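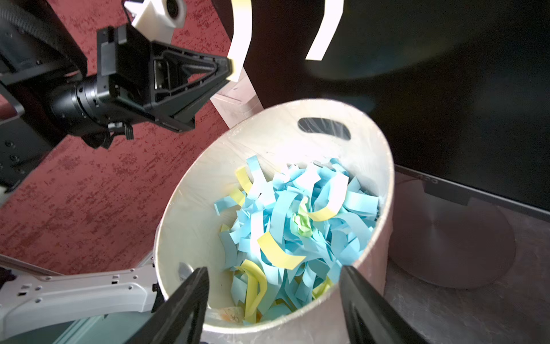

From: Marcus Haverford
To: Hiltby office list
Subject: Re: Paper bins and the recycling change

Thanks for sending this out. I have put my answers under each part and added a few things at the end that came up when I went round the back rooms.

> Starting in August the paper collection moves from Borkowska to
> Tirkska. They will take mixed office paper, coloured or white, but
> they have asked us to keep shredded paper separate from whole
> sheets. Could each room say what it has in its bins at the moment,
> and whether the small round bins are still wanted?

The small round bins are still wanted, at least by us. Ours is nearly full, mostly with light blue strips and some pale yellow among them. There are scraps in with the strips as well, including one with handwriting on it. Under the old arrangement that did no harm. If Tirkska want strips only, the scraps will have to come out before the liner is tied.

I would like to know how strict they mean to be. A few scraps in a bag of strips is what you get in any office. If they will turn a bag away for that, please tell us before the first collection and not after it.

> Please use the 30 litre clear sacks for shredded paper. The white
> liners can be used up but we will not be ordering more.

Fine, but a 30 litre sack is too narrow to fold over the rim properly and it slides down as soon as there is any weight in it. The white liners fold over with enough left to tie. We have most of a box of 200 left, so it will be a while before this matters here. When they do run out I would ask for the next size up.

On emptying, shredded paper springs back. A bin that looks full will go down by a good deal if you press it with the flat of your hand, but then the bag is hard to lift out and tends to split at the bottom. I would sooner change it early. Gather the liner at the neck, let the air out slowly, tie it, then lift. If you squeeze the air out fast the strips come with it and end up all over the floor.

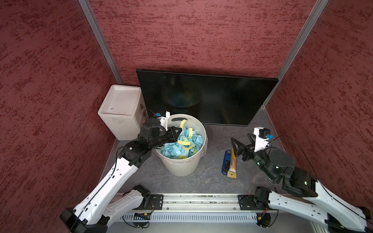
The floor is the other thing. Strips get under anything that leans or stands against a wall, and behind screens and storage boxes in particular. A vacuum cleaner is no good for this as the long ones wrap round the brush. Use a stiff hand broom and a dustpan, and check round cables by hand.

> Semano will service the shredder on the second floor. It will be out
> of use from 45 minutes before lunch and should be back on by two.

Could someone ask them to look at the cutter while they are there? It has been giving us long curls and the odd wide strip. Wide strips are no use for anything with a name or an address on it. The last service was 90 days ago and it was already doing it then.

Two last points. Coloured card should not go through the shredder at all, so please put it flat in the tall box by the stairs. And if you find handwritten notes in a paper bin, have a look at them before they go. I have lost one phone number that way already.

I can take our bags down on the first morning if somebody leaves the yard door key at the desk.

Marcus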